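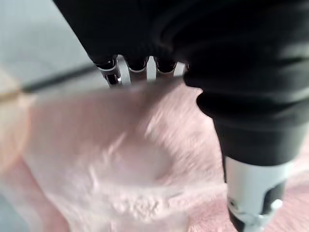 Figure 2. Thin black rod lying just above a soft pink fabric with a raised, fuzzy surface.

4.2 Soft covers and small rigid items

Pile fabrics caused more difficulty in the sorting task than we had planned for. In the first round, held in August, the participants cleared a bed or sofa on which small household items had been left among the covers. Smooth cotton sheets gave little trouble. Towels and plush blankets took longer, and most of the items missed at the end of a session were found in them.

Thin, straight items behaved differently from round ones. A ball or a bottle cap makes a hollow in a soft cover and tends to stay there. A rod rests across the top of the pile and touches it in only a few places, so a slight pull on the cloth can turn it or send it into a fold. Colour also matters. A dark rod on a pale or pink cover, as in Figure 2, stands out well while it is on top, but once it has slipped under a fold the contrast is of no use and the person has to search by feel.

Védís Arnardóttir, who coded the sessions, separated the clearing into two stages: lifting loose items off the cover, and folding the cover itself. Participants who finished the first stage before starting the second left fewer items behind. Those who mixed the stages often folded a pen or knitting needle into the blanket and had to open it out again. Six participants changed their order of work during the session without being asked to, in each case after finding something hard inside a finished fold.

The Danau item list was used for all sessions, with two changes. Glass items were taken out, and the short rods were replaced by longer ones, which are closer in size to the things people said they lose in bedding at home. The covers were washed between rounds, as flattened pile holds a rod less well than fresh pile and we wanted the surfaces to be comparable.

We did not measure pile height. The covers were grouped by touch into smooth, short and deep, and the two coders disagreed on a few of the towels. These were placed in the short group for the analysis in Section 5.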